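18 Mar 2019
By the course office, Skavham

Packaging and Labels, Session 6: The Single-Serve Water Bottle

Bring one bottle of water to class, sealed, with the label still on. Any brand will do. You will also need a ruler, a soft tape measure and the worksheet from last week.

We are working through the bottle from top to bottom. Start with the cap and neck. Note the color of the cap and whether it matches anything on the label. Then look at the shoulder, where most bottles narrow. Fill levels are usually set near this point, and a low level is easy to spot when the plastic is clear.

Ribs come next. Thin plastic bends under a light grip, and molded ribs stiffen the wall without adding much material. They also catch the light, so a ribbed section makes a poor surface for small print. Sketch the profile of yours from the side, at full size.

The label gets most of the hour. Measure its height and write down what share of the bottle it covers. In the Brirnside shelf exercise we stood 200 cm back and listed what could still be read. Repeat that here, then move in to 65 cm and list again. Brand name first, small print last — keep the two lists separate.
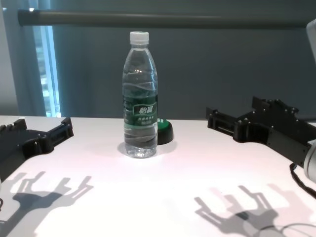
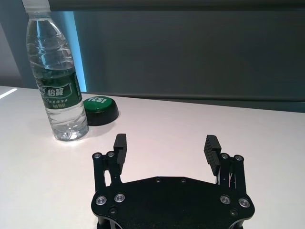 C'estbon purified water: dark green label, white characters, clear ribbed plastic.

For the written part, compare your bottle with one from another maker. Two pages, with the side sketch attached. If you choose the Prutero bottle from the reading, use the older label, as the new one has a different layout. Put the measurements in a table and leave opinions about taste out of it.

Worksheets go in the tray by the door before the next session.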